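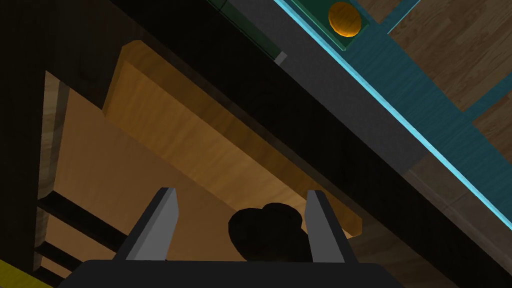 뮤지컬 '트레나다리', 6월 재공연… 이번엔 결말이 하나뿐

최종 업데이트: 오전 9시 40분

초연 당시 "결말이 너무 많다"는 평을 들었던 창작 뮤지컬 '트레나다리(Trenadari)'가 6월 소극장 무대로 돌아온다. 제작사 문(Moon)은 이번 공연의 결말이 하나라고 밝혔다. 제작사가 결말의 개수를 공식 발표하는 일은 흔치 않은데, 초연을 본 관객이라면 이 발표가 왜 필요했는지 이해할 것이다.

'트레나다리'는 폐업을 앞둔 항구 도시의 여객선 매표소를 배경으로 한다. 마지막 배를 놓친 승객들이 대합실에서 하룻밤을 보내며 각자 왜 떠나려 했는지 노래한다는 줄거리다. 초연에서는 승객 전원이 떠나는 이유를 노래했고, 이어서 떠나지 않기로 한 이유를 노래했으며, 날이 밝은 뒤에는 그래도 떠나야 하는 이유를 다시 노래했다. 1막이 끝났을 때 공연이 다 끝난 줄 알고 외투를 챙긴 관객이 적지 않았고, 2막 후반에는 커튼콜로 착각한 박수가 두 차례 나왔다. 배우들은 두 번 다 인사 없이 다음 곡으로 넘어갔다.

재공연의 상영 시간은 중간 휴식 없이 100분이다. 제작사는 이를 "밀도를 높인 판본"이라고 부른다. 넘버는 초연보다 크게 줄어 20곡이 남았다. 삭제된 곡 중에는 매표소 직원이 환불 규정을 설명하는 '수수료의 노래'도 들어 있는데, 초연 당시 평단의 지지를 거의 받지 못했으나 객석에서는 가장 큰 박수를 받은 곡이다. 제작사는 이 곡을 앙코르에서 부를지 "논의 중"이라고만 답했다. 표를 예매한 뒤에 논의 결과가 나올 가능성이 높아 보인다. 참고로 이번 공연의 환불 수수료는 예매처 규정을 따른다.

공연장도 바뀐다. 초연은 428석 규모의 중극장에서 열렸고, 재공연은 117석짜리 소극장 프레르니다우(Prernidau)에서 열린다. 제작사 측은 "관객과 더 가까이 호흡하기 위한 선택"이라고 설명했다. 초연 마지막 주에 객석을 찾았던 관객들은 그때도 호흡할 공간은 넉넉했다고 기억한다. 다만 대합실이라는 배경에는 작은 극장이 더 어울린다는 의견도 있다. 프레르니다우는 지하 2층에 있고 로비 의자가 다소 딱딱해, 객석에 들어가기 전부터 작품의 분위기를 충분히 느낄 수 있다.

음악은 새로 편곡했다. 초연의 편성에서 현악기를 대부분 덜어 내고 피아노와 첼로, 타악기만 남겼다. 연주는 실내악단 일틸라노(Iltilano)가 맡아 무대 한쪽에서 라이브로 들려준다. 일틸라노는 그동안 주로 현대음악을 연주해 왔으며 뮤지컬 참여는 이번이 처음이다. 악단은 연습 초기에 "박수를 받는 동안 어디를 봐야 하느냐"고 제작진에 문의했다고 한다. 지금은 어느 정도 합의가 이뤄져, 피아노 연주자는 건반을, 나머지 단원은 피아노 연주자를 보기로 했다.

무대는 한층 단출해졌다. 초연 때 제작비의 상당 부분을 차지했던 회전 무대는 이번에 쓰지 않는다. 당시 회전 무대는 개막 첫 주에 한 번 멈춰 섰고, 배우들이 멈춘 채로 마지막 장면까지 마쳤는데 그날 관객 후기가 시즌을 통틀어 가장 좋았다. 재공연에서는 긴 의자 네 개와 매표 창구 하나로 모든 장면을 소화한다. 파도 소리도 녹음 음향에서 타악기 연주로 바뀌었다.

제작사는 재공연을 앞두고 초연 음원을 담은 음반도 내놓는다. 삭제된 넘버까지 모두 실은 음반이어서, 극장에서 줄어든 시간은 집에서 보충할 수 있다. 음반에는 초연의 여러 결말이 순서대로 수록된다. 어느 쪽이 재공연에서 살아남았는지는 공개하지 않았다.

예매는 개막 전달 오후 2시부터 극장 누리집에서 시작하며, 한 사람이 한 번에 최대 네 장까지 살 수 있다. 개막 첫 주 공연에는 배우들과의 대화가 마련된다. 공연이 시작된 뒤에는 중간 입장이 제한되므로 늦은 관객은 로비에서 기다려야 한다. 로비에는 앞서 말한 의자가 있다.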